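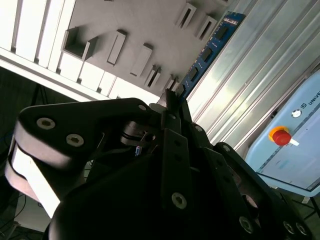

Skript zur PC-Werkstatt, Teil 2: Was steckt im Gehäuse?
Kurszentrum Felen, Stand März

So, weiter geht's mit dem Teil, auf den ich mich immer am meisten freue: Deckel ab und reinschauen! Bringt bitte euer Heft mit, die Skizze vom letzten Mal brauchen wir wieder (wer sie verlegt hat, zeichnet halt neu, dauert fünf Minuten).

Vor dem Öffnen: Netzstecker ziehen, Einschaltknopf kurz drücken, Armband anlegen. Dann den Tower flach hinlegen, offene Seite nach oben. Ich arbeite fast nur so, im Stehen fummelt man sonst ewig an den Steckern herum.
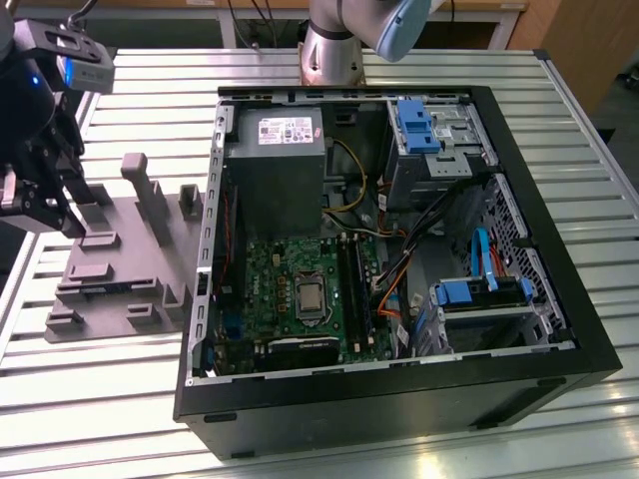 Abb. 2: Offener Tower mit grüner DELL-Hauptplatine, oben links das Netzteil

Fangt beim Netzteil an. Das ist der graue Metallkasten mit dem Typenschild, von dort gehen die gelben und schwarzen Leitungen weg. Zugeschraubt lassen, immer! Danach zum Prozessor, der sitzt ungefähr mitten auf der Platine unter seinem Metallbügel, und gleich rechts davon findet ihr die beiden schwarzen RAM-Steckplätze. Blaue Kunststoffteile an den Laufwerksschächten sind meistens zum Anfassen gedacht, also erst dort drücken und dann ziehen.

Aufgabe für zu Hause: Skizze ergänzen und alle Kabel eintragen, mit Farbe und Ziel. Wenn ihr bei einem nicht sicher seid, macht ein Fragezeichen dran, das klären wir zusammen in Raum 204. Schrauben bitte wieder in die Dose mit den 24 Fächern und die Zelport-Checkliste abhaken.

Nächstes Mal: RAM aus- und einbauen, dafür plane ich 30 Minuten ein.

24 Mal geteilt
2 Kommentare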